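How to Straighten and De-crease a Tablecloth Without Taking Everything Off and Starting Over

Posted 1 June 2020

I have read a lot of advice on tablecloths, and most of it assumes you own a steamer, a linen closet and a free afternoon. I also doubt that the people writing it have ever had a table in daily use. Mine is where the crafts happen, and then dinner, so the cloth gets dragged around all day and ends up on a slant.

What follows is the method I settled on after trying the popular ones. It takes about as long as boiling a kettle.

What you need

Two hands, a spray bottle of plain water, and 4 clips if your table edge will take them. I bought the Gamberg clips. They hold. They also cost more than the plain ones from the hardware store, which hold just as well as far as I can tell.

Step 1. Find out whether the cloth is crooked or just too small

People skip this and then spend ten minutes tugging. Look at the bare table on both sides. If the gap is the same width all the way down, your cloth is straight and narrow, and no amount of pulling will fix that. If the gap gets wider toward one corner, the cloth has turned. You may have both problems. Fix the turn and learn to live with the rest, or buy a bigger cloth.

Step 2. Move the heavy things only

The usual instruction is to clear the table completely. I don't bother. Heavy or round-bottomed things have to come off, and so does anything with liquid in it. Pens, lids and paper cups can ride along. Do check that the caps are pushed on tight, especially on markers and glue. A marker without its cap will draw a line across your cloth as it goes, and the "miracle" stain removers I tried did very little for it.
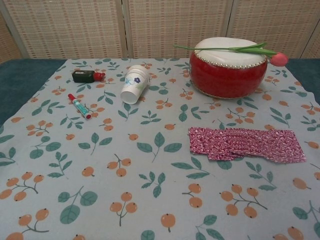 Step 3. Turn from the corner, never from the middle

Stand at the corner where the most table is showing. Take the hem in both hands, spaced as wide as your shoulders, and pull low and slow toward you, keeping the fabric against the surface. Then walk to the opposite corner and do the same. Two small pulls beat one big one. If you yank from the middle of a side you get a bulge, and then you are chasing the bulge.

My friend Ye-seo Byun swears by lifting the whole cloth and letting it float down. It looks lovely when she does it. When I do it, it lands where it likes.

Step 4. Use the pattern, but don't trust it

Stripes and checks will show you whether you are straight. A scattered print, berries or leaves or whatever you have, tells you nothing. Go by the hem. Even then, some cloths are cut off-square at the factory. My old Dustari one was, and I blamed the table for a year.

Step 5. Creases

Mist the crease lightly, smooth it outward with a flat palm, and leave it alone until it dries. This works on cotton. On polyester it does next to nothing, whatever the videos say. I have no opinion on wax-coated cloths apart from keeping the iron away from them.

Do you need an underlay?

Pongsak Thaweesak wrote in to recommend a rubber mesh underlay. I tried it. The cloth did slip less, and I could feel the mesh through it every time I wrote on paper. If you only eat at the table, go ahead. If children draw there, I'd save the money and repeat Step 3 when it bothers you.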